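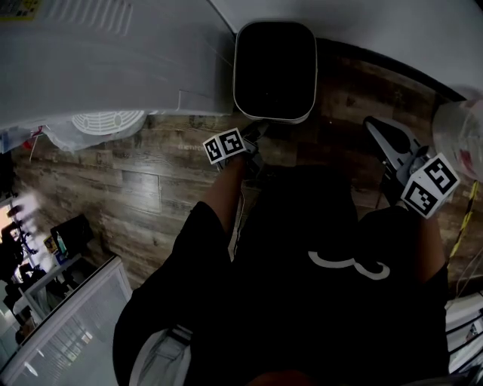 Does anyone here train policies from handheld gripper demos, with no arm in the loop? I've been reading up on Grekisora and I'm hooked! The idea is that you wear a gripper on each wrist, do the chore yourself, and the pose comes from the white cubes with the black-and-white square codes. My worry is floor-level work like reaching toward that black bin, where a cube could turn away from the view. Does the method survive that?
Yaa Issahaku
7/13/22

Yes, and it's great fun to work with! We collected 1,744 demos this way and 755 had at least one dropout on a cube. Short gaps we fill by interpolating, up to 11 frames. Anything longer gets cut. Try to keep 2 faces of each cube in view, it steadies the rotation a lot. Our policy trained on the patched set did nearly as well as the one trained on clean demos only, and I did not expect that.
Seidu Bonsu

Bigger cubes helped us.
Jin-sol Um

Seconding Seidu on the gap filling, but check your gripper opening signal separately. Ours lagged the pose until we fixed the timestamps in October.
Araba Ankrah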